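右グリッパの応答欠落と、更新されていないのに新しく見える開度について
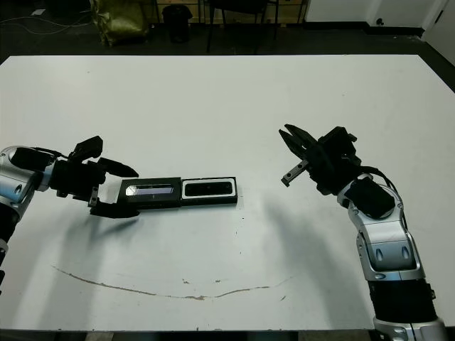 双腕機で、右グリッパの爪が左ハンドの指に接触して保護停止した。人への被害はなし。物の被害は左ハンドの指先カバーのひび一本で済んでいる。ただ、干渉監視が有効な状態で接触しているので、軽い事象として閉じるわけにはいかず、原因の切り分けに二週間使った。以下はその記録。自分用のメモに手を入れたものなので、話の順序は調べた順になっている。

構成

アームは左右ともVolthorpeの同一型番で、関節角はイーサネット経由で読んでいる。左のエンドエフェクタはGeltikの多指ハンド、右は平行グリッパ。グリッパの駆動基板はClornesicoのもので、手首から肘を通って架台まで4線式のシリアルで引いている。送信と受信は別の対になっている。あとで効いてくるのでここに書いておく。

上位の制御ソフトは社内でMacapagalと呼んでいるもので、周期は200 Hz。つまり5 ms。毎周期、グリッパに開度指令を送り、応答として現在の開度、電流、基板温度、状態ビットを受ける。干渉監視も同じ周期で回っていて、左右のリンクをカプセル形状で近似し、最短距離が10 mmを切ったら両腕を減速停止させる。右グリッパの二本の爪は開度に応じてカプセルの位置が変わる。開いた状態で固定した形状にすると狭いところに入れないため、可動にした。この判断をしたのは私である。

作業は部品の持ち替えで、左で押さえ、右が横から寄って受け取る。寄っていく途中で右の爪を開く。寄り終わってから開けば安全側だが、サイクルが延びるので重ねてある。これも珍しい構成ではないと思う。

事象

接触時のログを要点だけ抜くと次のとおり。時刻は接触検知をゼロとした相対値。

-310 ms 右アーム、接近区間の終端付近。手先速度 40 mm/s
-205 ms 右グリッパに開指令
-190 ms 右グリッパ開度の値が変化しなくなる(閉側のまま)
-5 ms 右グリッパ開度、一周期で22 mm分跳ぶ
0 ms 右アームの外力推定がしきい値を超過、保護停止
+35 ms 両腕停止完了

一周期で22 mmというのは機構的にありえない。片側の爪の最大速度は60 mm/sで、両側合わせても120 mm/s、5 msなら0.6 mmしか動けない。つまり途中の値が抜けている。-190 msから-5 msまで185 msの間、開度は更新されていなかった。片側で計算すると60 mm/s × 0.185 s で11.1 mm。両側で22.2 mmになり、跳び量と合う。

同じ区間で干渉監視が出していた最短距離の最小値は12.4 mmだった。しきい値の10 mmに届いていないので、停止指令は出ない。監視側の計算に誤りはない。渡された開度が古かっただけで、実際の爪はそこから11.1 mm外側にいた。差し引き1.3 mm。カプセル近似とキャリブレーションの誤差を合わせて2 mm程度は見ているので、当たって当然の距離である。

-5 msの時点では新しい開度が入っているのだから監視が停止指令を出したはずだ、という指摘をRonaldo Navarroから受けた。確認すると、出ていた。監視の停止指令はその周期の末尾でキューに入り、次の周期でアームに渡る。外力による保護停止のほうが先に成立したので、ログ上の停止要因は外力になっていた。停止要因だけを見ると監視が何もしなかったように読める。ログの書き方としてよくないので、両方残すように直した。

最初に疑ったもの

正直に書いておくと、初めの三日は見当違いのところを見ていた。

一つ目は左右のアーム間の時刻ずれ。以前に別の機体で、片腕だけ関節角が二周期遅れて届く問題を経験していたので、真っ先にそれを疑った。両腕に同じ正弦波を入れて位相差を取った。差は一周期以内。40 mm/sで5 msずれても0.2 mmなので、今回の接触は説明できない。

二つ目は左右ベース間のキャリブレーション。右の手先で基準ピンに触れて取り直したところ、前回値との差は最大0.8 mmだった。ないよりは直したほうがよいが、桁が足りない。

三つ目は多指ハンド側の指角度。左の指が思ったより外に出ていた可能性を考えた。こちらは指の関節エンコーダの値を接触後の写真と突き合わせて、モデルと一致することを確認した。

このとき右グリッパの開度のグラフを見ていなかったわけではない。見ていたが、横軸を十秒幅にして眺めていたので、185 msの平坦部は立ち上がりが少し遅れた程度にしか見えなかった。指令値と重ねて拡大して、ようやく気づいた。最初からサンプルの差分を取っていれば三十分で終わった話である。

欠落の統計

開度が更新されなかった区間を過去のログから拾うことにした。ここで少し困ったことがある。開度が変わっていないことと、応答が来ていないことは、記録されたデータからは区別できない。グリッパが静止していれば開度は同じ値が続く。そこで電流値を使った。電流は静止中でも下位ビットが必ず揺れるため、電流、温度、開度の三つが完全に同じ値で連続していれば応答欠落とみなせる。偶然三つが一致する場合も混じるが、正常だと分かっている別機体のログに同じ条件をかけて、一致がないことを見ておいた。

二週間分で該当した区間は736件。連続して欠落した周期数で分けると次のようになる。

1周期:611件
2〜3周期:98件
4〜19周期:24件
20周期以上:3件

最長は37周期、すなわち185 msで、これが接触時のものである。20周期以上の残り二件は、どちらも爪が静止しているときに起きていた。静止中なら古い値でも正しい値と同じなので、何も起こらない。

日別に並べると、はじめの六日で31件、後半に入ってから急に増えている。時間とともに悪くなるものは、まず機械的なものを疑う。

次に、欠落が起きた瞬間の右アームの関節角を並べた。第一から第五関節には偏りらしい偏りがない。第六関節、手首の回転だけがはっきり偏っていた。736件のうち大半が、手首を内側に深くひねった姿勢に集まっている。持ち替えのときにちょうど使う角度である。接近の終端で手首をひねり、そこで爪を開き、そこで応答が途切れる。危険な場所で選択的に壊れていたことになる。

ケーブル

該当の姿勢で右アームを止め、手首の上を通っているケーブルを指で押しながら応答カウンタを見た。もちろんアームの駆動電源は切り、グリッパの制御電源だけを残している。手首側のクランプから少し先を横に押すと応答が途切れ、離すと戻る。再現性は十分だった。

欠けていたのは受信対だけで、送信対は生きていた。指令は届くのでグリッパは開く。返事だけが返ってこない。両方切れていれば爪も動かないため、今回の接触は起きていない。通信断を考えるとき、つい両方向が一緒に落ちる場合を想定してしまうが、片方向だけ落ちるほうがずっと始末が悪い。

外したケーブルを四端子で測った。まっすぐに伸ばした状態では、受信対の一本が他の三本より明らかに高い。曲げると値が定まらない。被覆を裂いたところ、クランプの縁に当たっていた位置で素線の大半が切れていた。被覆の外側には浅い押し跡があるだけで、目視点検で見つけるのは難しいと思う。点検表には「外観に損傷がないこと」という項目があり、毎週丸がついていた。つけていたのは私も含めた当番全員である。

クランプの取り付け図を見返すと、余長を手首の上で一度浮かせて、そこからクランプに入れる指定になっている。現物は余長がなく、クランプの縁で曲げが集中していた。図面の指定には曲げ半径の数字がなく、「余裕をもたせること」としか書いていない。この図を描いたのも社内なので、組んだ人の責任にする気はない。

ソフトウェア側

ケーブルはきっかけで、問題の本体はこちらにあると考えている。ケーブルはいずれ切れる。切れたときに古い値を新しい値として渡すほうがおかしい。

右グリッパのドライバは二層になっている。下の層がシリアルの送受信を行い、受けた応答を構造体に入れる。上の層は200 Hzで構造体を読み、時刻をつけて配信する。問題は時刻をつける場所だった。上の層が配信する瞬間の時刻をつけていた。下の層が応答を受けていようがいまいが、配信時刻は毎周期新しくなる。受け取る側から見れば、開度は常に最新である。

干渉監視には入力データの鮮度を調べる処理がもともと入っていた。関節角もグリッパ開度も、時刻が三周期より古ければ停止する。仕様書にもそう書いてあり、試験もしていて、合格している。試験の方法は、ドライバのプロセスを止めて配信が途絶えたときに監視が停止するかどうかだった。この方法では配信が止まるので、時刻も止まり、監視は正しく働く。配信が続いたまま中身だけが古くなる場合は、一度も試していなかった。

下の層にもタイムアウトはあった。値は900 ms。これを超えて応答がなければ切断とみなし、エラー状態に落とす。今回の最長は185 msなので、かすりもしない。履歴を調べたところ、この900 msは初期のファームウェアで電源投入後の初期化に時間がかかり、起動時に切断扱いされるのを避けるために延ばしたものだった。コミットは一昨年の7月で、コメントには「暫定」とある。書いた人はもう別の部署にいる。聞いてみたら覚えていた。起動時だけ延ばすつもりで、運転中の値を分けるのを忘れたとのこと。レビューしたのは私で、レビュー欄には一言「了解」と書いてあった。

加えて、下の層は読み取りに失敗したとき前回値をそのまま残し、失敗回数のカウンタを一つ上げる。カウンタは存在していたのに、どこにも配信されていなかった。ログにも出ない。デバッガをつないだときだけ見える。

対策

ハードウェア。ケーブルを交換し、クランプの位置を手首の回転軸寄りに移した。余長は手首の上でループにして、両端の可動域で張らないことを全姿勢で確認した。曲げ半径は図面に数字で入れた。左のケーブルも同じ時期に組んだものなので、症状は出ていないが交換した。

ドライバ。時刻は応答を受信した瞬間に下の層でつけ、上の層では触らない。応答にはもともと通し番号が入っていて、これまで捨てていたのを配信するようにした。時刻と通し番号のどちらかが進んでいなければ、受け手は古いと判断できる。失敗カウンタも配信に含める。タイムアウトは起動時と運転時で分け、900 msは起動時だけに残した。

監視。応答が四周期続けて欠けたら両腕を停止する。過去のログに当てはめると27件が停止になる。二週間で27回止まるのはうっとうしいが、その場合ケーブルの異常にもっと早く気づいていたはずで、むしろ止まるべきだった。三周期までは運転を続けるが、そのあいだは開度の測定値を使わず、最後の測定値から最大速度で開いたと仮定した位置に爪のカプセルを置く。四周期目で停止を判定する時点の経過は20 msなので、片側の膨らみは最大1.2 mm。丸めて1.5 mmをしきい値に上乗せした。

閉じる方向も同じように扱うべきかという話は出た。爪同士のあいだに左の指が入っている場合、閉じ側が危険になる。カプセルを開閉両方向に伸ばした形にすれば含められるが、そうすると持ち替えの最後で必ず監視に引っかかる。ここは把持区間だけ監視対象の組から外しているという別の事情があり、今回は手をつけていない。未対応として残す。

動作側。爪を開くタイミングを接近の前に移した。サイクルは0.4秒延びた。Catríona Brophyは、監視を直したのなら重ねる動作に戻してもよいのではないかという意見で、理屈としてはそのとおりだが、しばらくはこのまま回す。

試験

配信が続いたまま中身が古くなる故障を入れられるように、下の層に注入口を作った。指定した周期数だけ応答を捨てる。捨てるのは受信だけで、送信はそのまま通す。実際のケーブル故障と同じ形にするためである。

確認した項目は次のとおり。

一周期から三周期の欠落:停止しない。カプセルが膨らむことを表示で確認。
四周期の欠落:停止する。停止要因に「開度鮮度」が記録される。
37周期の欠落を接触時と同じ姿勢、同じ速度で注入:四周期目で停止指令。爪の位置には樹脂の代用品をつけ、左ハンドは外して同寸の発泡材を置いた。接触なし。
一周期おきに欠落を繰り返す:停止しない。

最後の項目が気になっている。連続数だけで見ているので、一回欠けて一回届く、を永遠に繰り返しても止まらない。位置の誤差は膨らませた分で覆えているから、干渉としては安全側に収まる。しかし通信としては明らかに壊れている。移動窓の中での欠落率にもしきい値を置くつもりで、値は決めていない。交換後のログでは欠落がゼロなので、健全時の分布から決めるという手が使えない。一件でもあれば警告、でもよいのかもしれない。

もう一つ、修正前のソフトウェアに同じ注入をかけた。37周期の欠落で止まらず、発泡材に当たった。これをやらずに修正後だけ試しても、故障を正しく再現できているのか分からない。当たった発泡材のへこみは、片側の爪の計算位置とだいたい合っていた。

ほかのドライバ

同じ書き方をしている箇所がないか調べた。配信時に時刻をつけているものは、右グリッパのほかに二つあった。一つは左の多指ハンドの触覚データで、これは記録にしか使っていない。もう一つは架台の温度計で、五秒に一度しか更新されない値を200 Hzで配信し、毎回新しい時刻をつけていた。害はないが直した。アームの関節角はVolthorpe側のコントローラがつけた時刻をそのまま通しており、問題なかった。

時刻をどこでつけるかについて、社内の規約には記載がなかった。「時刻をつけること」とだけある。今回、「測定値が確定した時点、またはそれを知りうる最も早い時点の時刻」に改めた。長いが、短くするとまた解釈が割れる。

人に対する安全について補足しておく。干渉監視は腕同士と腕と机のためのもので、人を守る機能としては一切数えていない。運転中は非常停止の届く位置に一人つき、人が卓上に手を入れるときは駆動電源を落とす。この運用は以前から変えていない。干渉監視が賢くなると、これで人も守れるのではという話が必ず出てくるが、今回のような壊れ方を見たあとでその話に乗る気にはならない。

残件

・欠落率のしきい値
・閉じ方向の鮮度切れの扱い
・停止要因が複数同時に成立したときの画面表示。ログは直したが画面は最初の一つしか出ない
・ケーブルの定期交換。稼働時間で管理するか手首の往復回数で管理するか。往復回数のほうが筋はよいが、カウンタが再起動でゼロに戻る
・点検表の「外観に損傷がないこと」を、全可動域で失敗カウンタが増えないこと、に置き換える。手順案は書いた。右腕だけで四分かかる

2024年2月5日に修正版を本番の機体へ入れて、以後の持ち替え作業はこの版で回している。指先カバーの替えはまだ届いていないので、ひびの入ったほうを裏からテープで押さえて使っている。

追記:電流の下位ビットが揺れることを利用した欠落判定の条件について質問があったので書いておく。三つの値の完全一致が二サンプル続いた時点で、後ろのサンプルを欠落一周期と数えている。平均化フィルタを通したあとの電流では使えない。うちのログは生値とフィルタ後の両方を残しており、使ったのは生値のほう。フィルタ後しか残していない場合は、指令に対する開度の遅れを見るしかないと思うが、静止中の欠落は拾えない。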